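Student Projects | Home & Consumer Studies | Second Year

Search this site... Go

Print this page | E-mail this to a friend

Best Before What? A Report on Date Labels and the Shared Kitchen

Debashish Samarakoon and Sumaiya Abeysekara
Mar 4, 2019

1. Why we did this

The project began with a jar of mustard. It had been in the door of the fridge at Prasero, our hall of residence, for longer than either of us had lived there, and it carried a date that one of us read as last year and the other as the year before. We had a short and rather heated talk about whether it could still go on a sausage. Neither of us knew what the date meant. Our tutor suggested that this was a subject, and by then the deadline for choosing one had passed anyway.

2. What the labels say

There are two main kinds of date on food sold in this country. "Use by" is about safety and goes on things like fresh meat, fish and ready-made salads. "Best before" is about quality. After it, the biscuit may be softer than its maker would like, but it will not put you in bed. We had both assumed that these were the same instruction written by different people.

A third kind, "display until", is meant for shop staff. Several of the students we spoke to had been obeying it for years.

3. How we went about it

We put a questionnaire under doors at Prasero and at Biswas, the hall across the car park, and 77 people filled it in. Some filled it in with remarks about our spelling, which we have corrected. We also asked 50 of them to look at a list of foods and say what they would do with each one the day after its date: eat it, sniff it, or throw it away.

Sniffing was the clear favourite. It was chosen even for dried pasta, which smells of very little at any age, and for eggs still in their shells. Food with a "use by" date should not be tested this way at all, as the germs that make people ill often have no smell. When we said so on the corridor it was received as a personal attack.

4. What we found

Most people could not say which label was about safety. Those who cooked every day did no better than those who lived on toast, though they were more confident about it.

Milk was thrown away too early and rice was kept too long. Cooked rice was the worry that hardly anyone had. It should be cooled quickly, put in the fridge and eaten within a day, and at Biswas we met a pan of it that had clearly been given more freedom than that.

Oils, vinegars and sauces in bottles caused the most argument. People kept them out on the worktop and seemed to regard them as furniture. Many of these will last well past their date while sealed, but once opened the small print takes over ("keep refrigerated and use within 4 weeks"), and the small print is on the back.

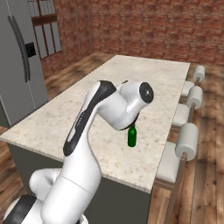

5. What we would change

We tried a roll of stickers from Remura, the stationery shop, with a space to write the day a thing was opened. For two weeks they worked nicely at Prasero. Then the pen went missing.

A shelf for food that is past its "best before" and free to anyone did better. Sirkorar, the corner shop, gave us a crate for it, and tins and crisps left it within the hour. Tinned prunes did not.

6. Problems with our work

Everyone we asked was a student, and most were asked near a kitchen while hungry. We should have put the food list in a different order for different people, as answers got shorter and ruder towards the end. We also relied on what people said they would do, and one person who ticked "throw it away" for yoghurt was eating some at the time.

The mustard had no date problem in the end. It was horseradish.

Print this page | E-mail this to a friend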